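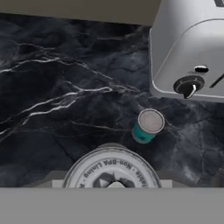 Ekus Counter, a kitchen simulator for people building an arm at home

Reviews > Software > Robot arms

Search reviews, kits, parts

I have been building a robot arm on and off since December, partly on my own dining table and partly at Rimberg, the shared workshop across the river where I rent a shelf and half a bench. It's slow going, and for most of that time the arm has been a pile of joints and a lot of cable (my family has been very patient about the table). So when a fellow member at Rimberg suggested I try writing my grasping code in a simulated kitchen while I waited for the last motors to come, I said yes straight away, and then spent a whole evening just opening cabinet doors.

The program is Ekus Counter. You load an arm, pick a kitchen, put some groceries out and let your code have a go at them. I've now used it for the better part of a summer, and this write-up covers the version I was running on 25th August, on a desktop computer that wasn't anything special when I bought it.

Setting it up took me an afternoon. The download is in two parts, the simulator and the object library, and you need both before anything useful happens. The instructions don't make that very plain, so I sat looking at a bare kitchen for longer than I'd like to admit! Once the library is in, there are 2,444 objects to choose from, and I'd guess I have used maybe a dozen. The food cans are the ones I keep going back to. My real gripper is meant to fetch cans for my mother, whose hands are bad, and a can is a lovely honest shape to learn on – round, rigid, the same from every side except the top.

I should say that I don't have a finished model of my own arm yet. Ekus supplies a rounded white one and that's what I have been driving. It has a longer reach than mine will, and I suspect far better manners, but the code that decides where to put the fingers carries over nicely.
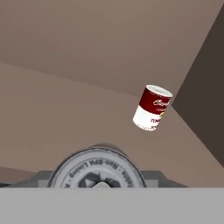 Marguerite Tolland

The view from the hand is where Ekus Counter earned its keep with me. I'd planned to do everything from one camera on a post and had even bought the post. Then I turned on the hand view for fun and saw how much of the picture the gripper itself takes up. That wide gray band along the bottom is all hand, and with a larger can between the fingers you lose part of the lid behind it. My detection code was looking for whole circles. It had never occurred to me to teach it what part of a circle looks like, and I spent a very enjoyable week fixing that.

The lettering is good as well. I can read "Non-BPA Lining" on a lid from up close, and the red-and-white soup can keeps its script when it's tipped well over. If you want to try label reading you'll have something to work with, though the smaller print goes soft.

Where I'm less happy is the physics. Straight out of the box, things slide more than I think they should, and there's one friction setting for the whole kitchen, so you can't have a slippery counter and grippy finger pads at once. You can get around it by editing the object files by hand, and I did, one by one, with a cup of coffee going cold next to me. A slider for each material would make a big difference. I'd also like a proper undo. At the moment, if you nudge the toaster by mistake while you're arranging a counter, you either nudge it back by eye or reload the kitchen.

I did try the obvious rival, Nikzad Bench, for a couple of weeks. It's quicker to start and the manual is much better written, and if your arm lives on a plain table and stacks blocks, I would probably send you there first. But the rooms are thin. There's a table and a floor and that's your lot, and my arm is going to live in a kitchen, with a shelf over its head and a wall behind it.

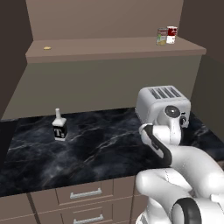

Marguerite Tolland, Home Builds Reviewer

Reaching past things turned out to be the hard part of my whole project, and I wouldn't have learned it nearly so early at my bench, where I always clear a nice wide space before I switch anything on. In a kitchen the arm has to fold itself in under a shelf and stay clear of the toaster, and its elbow goes places you never pictured. Ekus Counter will flag any contact between the arm and the room, and you can save each run and play it back from another camera. I have 1,649 saved runs as of this week. The list has no folders, which is maddening, so please name yours better than I named mine (I have a great many called "test again").

Running several tries overnight works well. I queued up about 1,000 one weekend and came down in the morning to a tidy table of results, though the fans in my computer had clearly been having a time of it. Turn the reflections down before you do this. You won't miss them and it runs a good deal faster.

Another small complaint concerns the fingers. Ekus only ships the plain two-finger gripper. I've been printing soft pads to the Esden pattern, which a few of us at Rimberg use, and getting that shape into the simulator meant redrawing it with far fewer faces before it would load. It loads now and behaves itself, but plan on an evening for it.

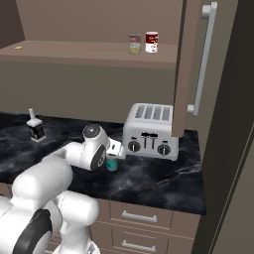 My own gripper opens only a little wider than a soup can, so lining it up from above leaves me hardly any room for error. I used to judge this by squinting. These days I put a short can out on the marble, bring the fingers down around its top, and stop there to look from the room camera before I let the code close them. The faint shadow the gripper casts around the base of the teal can is a real help when I'm judging by eye, and I've since moved the lamp at my bench to try for something similar. It's a bit of a homemade trick, but my first grasps on the real hardware went much better than I'd had any right to expect.

Would I buy it again? Yes, and I'd buy it sooner. The home license covers one computer, and moving it to another means writing to Ekus and waiting, so put it on the machine you mean to keep. If you have a shelf in a shared shop like mine, ask whether the others want to go in on the workshop license, which lets you log in from any bench. We're talking about it at Rimberg now. The last of my motors came on Tuesday, so the dining table is spoken for again, and I'll add a note underneath when the real arm has met a real can of soup.

5 comments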